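3.2 Gripper inspection and finger alignment

The handling cell at the Lusstead site consists of one arm, one two-finger gripper and a small camera fixed at the wrist, which looks along the fingers towards the work. The camera was fitted for grasp planning, but in the course of the study it also became the main means of checking the state of the gripper between services. Figure 4 shows the wrist view with the drinks bottle that served as the standard test item.
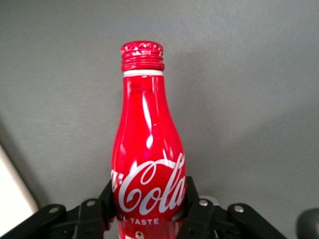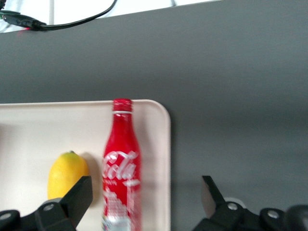 Figure 4. Wrist camera views of the Stonero gripper and the red Coca-Cola bottle used as test item. First view: bottle held between the fingers. Second view: bottle on the tray beside a lemon, with the fingers apart.

The bottle was chosen for two properties which make it a demanding item for a worn gripper. Its surface is glossy, so that a small loss of finger pressure soon appears as slip, and its sides are curved, so that a flat finger meets it along a narrow line only. If the two fingers are not parallel, the line of contact becomes shorter still and the bottle tends to turn in the grasp. The printed lettering gave the operator a convenient reference for such turning, as its position could be compared between one view and the next.

Each finger is carried by black links joined at pivots, and the condition of these joints was found to matter more than that of the drive. In the original arrangement, the pivot screws were tightened by hand at the start of each week and otherwise left alone. Over the first 1,453 grasps this proved insufficient. Play developed at the outer joint on one side, and the finger on that side closed late. The fault did not stop the cell, and it was not reported by the controller. It was noticed on a Saturday run, when the operator saw that held items were sitting to one side of the camera view.

The following procedure was then adopted. With the arm at rest and power to the gripper removed, each pivot screw is checked with a torque driver set to the value given in the Wotmont service sheet. The fingers are next closed on a gauge block and the gap at the tips is measured on both sides. A difference of more than 2 tenths of a millimetre calls for adjustment at the inner link; the outer link is left as found, as any change there also alters the opening width. Finally, the bottle is grasped and released 5 times from a marked position, and the wrist views are compared with a stored reference set.

Cable routing received separate attention. The gripper lead had at first been tied close to the last joint of the arm, where it was bent sharply at the end of each reach. It was moved to a longer loop, held by clips on the forearm, and no further loss of signal was recorded. The wrist camera mount was also given a locating pin — a minor change, but one that allowed the camera to be removed for cleaning without a fresh calibration. The pin was made in the site workshop to a drawing by Jinfeng Lei.

Finger pads remain an open matter. The Fujimoto pads tried in September gave a firmer hold on the bottle but left marks on soft fruit, and they were withdrawn after three shifts. All results reported in Section 4 were therefore obtained with plain fingers, adjusted as described above.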